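Wer faltet gern? Ich suche Verstärkung fürs Wäschezimmer!

Ich betreue bei Plidano die Ferienwohnungen in Eltberg, und langsam wachsen mir die Wäscheberge über den Kopf (im Februar waren es mehr als 200 Garnituren!). Deshalb suche ich jemanden, der mit mir Betten macht, Kleidung zusammenlegt und liegengebliebene Sachen sortiert. Erfahrung ist schön, muss aber nicht sein – ich zeige dir alles in Ruhe. Es sind 24 Stunden im Monat, meistens vormittags ab zehn, und die Fahrkarte zahlen wir dir auch.

Schick mir einfach ein paar Zeilen über das Kontaktformular, ein Lebenslauf reicht in Stichworten.
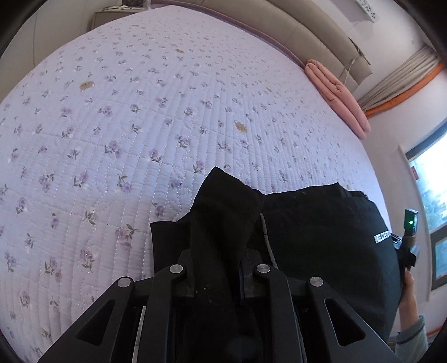

Fetell Keskinen
Wäsche und Wohnungen, Plidano

Sortiert wird bei uns gleich auf dem Bett: schwarze Sachen auf die geblümte Steppauflage, die rosa Decke bleibt so lange am Kopfteil. Bei Flecken wie den zwei bräunlichen auf der Auflage sag mir bitte Bescheid, die behandle ich selbst vor. Ich freu mich auf dich!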